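The red basket: a visit to the parcel room at Jellonham 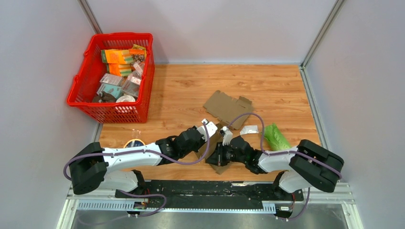
A red basket with mixed small goods, packets and a box together.

At the parcel room in Jellonham every order begins with a basket. The people of the neighbourhood shop Lorurel send their list, and the goods are collected, sorted and packed for the houses along Kolev Street. I spoke with the woman who has organised the packing since January. She asked me not to print her name, and she offered me tea before I could put my first question.

"People think that packing is only putting things in a box," she said. "But when you put the heavy thing on the crisp thing, you have already lost the customer."

When she came, each packer had an own method. Some of them filled the box directly from the shelf, and it went wrong quite often. Now everything goes into the basket first, in any order, and only afterwards on the table. "In the basket it may look like a mess, I don't mind. The order is made on the table."

I asked her how one should begin. She told me that flat boxes go to the bottom and clear containers stand beside them, with the label up, so the customer can read it without digging. Packets come last. "A packet has air inside. It is a small pillow, so I use it as one."

The room sends out nearly 400 parcels in a month, and the shop hopes for 500 before winter. She is not sure about this. There are 11 packers, most of them for half days, and the shelves were bought for a smaller place. New shelves would cost 3950 pounds. "I have asked two times already. I will ask again."

Why a basket with slots, and not a closed tub? She laughed at this question. "Because of the flour! One bag opens, and in a tub you are cleaning the whole morning. With this one I shake it outside and it is finished."

Before I left, she was called to the telephone about a parcel for Darnovlow which had arrived without its tea. She wrote the address on the back of her hand and went to look for the tea herself.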